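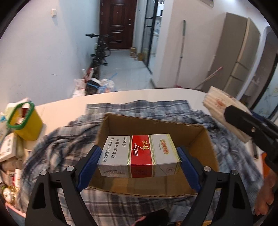 An open cardboard box on a checked cloth, with a carton held just above it.

Packing boxes for storage or a move

Start with the box. Corrugated card loses its strength once it has been damp, so press the corners with your thumb and put any that feel soft out for recycling. Supermarket boxes are fine for linen and toys. For books, buy new ones. I had a bundle of 30 from Wouters and used nearly all of them on a two-bedroom flat.

Tape the bottom seam twice, then once across the middle. Folding the flaps into each other will do for carrying something to the car -- it will not hold in a stack.

Lay an old cloth or towel on the table before you begin. It saves the surface from scratches and can go in as padding at the end.

Heavy things go flat on the bottom. Cartons and packets with square sides can go along the walls, with odd shapes in the middle. Fill gaps with socks, tea towels or crumpled paper. Newspaper marks pale china, so use plain sheets there.

Keep each box under 9 kilos if you have stairs. Bathroom scales are good enough for checking.

Write the room and contents on two sides and leave the top blank, as you won't see it once they are stacked.

In a garage or loft, stand boxes on slats or a pallet and leave a hand's width from the outside wall. Look them over again in May, when the damp months are done.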